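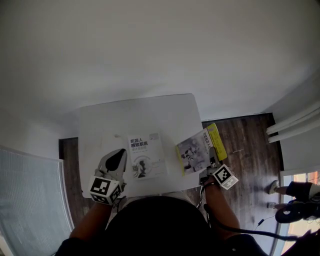 Plurnby Youth Theatre: progress to the end of January

We're 12 rehearsals in and the play has really come alive! Banafsheh Rostami has the whole cast off book for act one (28 young people, 16 of them new to the stage), and Malte's songs are a joy to hear. Your grant has paid for the lighting hire and the hall until March. Costumes are behind, but Mahnaz has found us a second sewing machine. We've sold 88 tickets for opening night already.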